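Glass top patio tables – worth it?
Outdoor Living > Patios & Decks
1,934 views

flollik_fan
Joined: June
Posts: 26

We finally have a real spot to sit outside and I'm so happy with it! Glass top, dark woven edge, big umbrellas overhead. My sister swore I'd hate the glass and I'm here to report that I love it. You get the trees and the sky in it while you drink your coffee, and it makes our little corner of the yard feel twice as big. 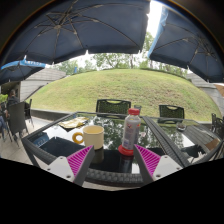 Mug, bottle, crumpled wrapper – the usual state of things.

Now the question. I want to do this properly, so what are you all using on the glass? I have a bottle of Stonel spray from the kitchen and a stack of old T-shirts. Is that enough, or do I need something made for outdoors?

pratley_porch
Posts: 1,393

Love that mustard handle on the mug! I'd buy that in a heartbeat.

On the glass, plain water with a drop of dish soap, then a dry towel. I've had mine for years and never used anything fancier. Spray leaves streaks in the sun and then you chase them all afternoon.

gravelpath

Have to disagree with pratley. Soap leaves a film, and on dark glass you see every bit of it. Vinegar and water, half and half, and wipe in one direction. Also keep the vinegar off the woven part and go over that with a soft brush.

I'm in the wood camp anyway. Glass shows every crumb and every ring. My Dumitrescu bench has 40 scratches in it and looks better for all of them.

pratley_porch

A film only if you use too much! One drop, gravelpath. One.

flollik_fan

Ha, okay, I'll try both ends of the table and see who wins. Wood is pretty too, but I'd miss the reflections.

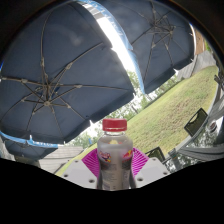 Shade was the part I worried about most, and I ended up liking it more than the table. We went with several umbrellas close together because one big one never covered the chairs on both sides. They're all the same dark navy, and the light blue trim along the edge keeps that much dark fabric from feeling heavy. You do still get a strip of sky between them, so rain finds its way in, but I like seeing the treetops from my chair and I'm not giving that up.

gravelpath

Fine, the umbrellas are great. I'd pull the fabric a little tighter between the ribs, though. Mine sagged like that and started holding water after a storm.

pratley_porch

Leave it, it's cozy! Just close them at night and you'll be fine. What are you using for bases? I keep going back and forth between the kind you fill with sand and solid concrete.

flollik_fan

Sand, and so far so good – will post again after the first windy week!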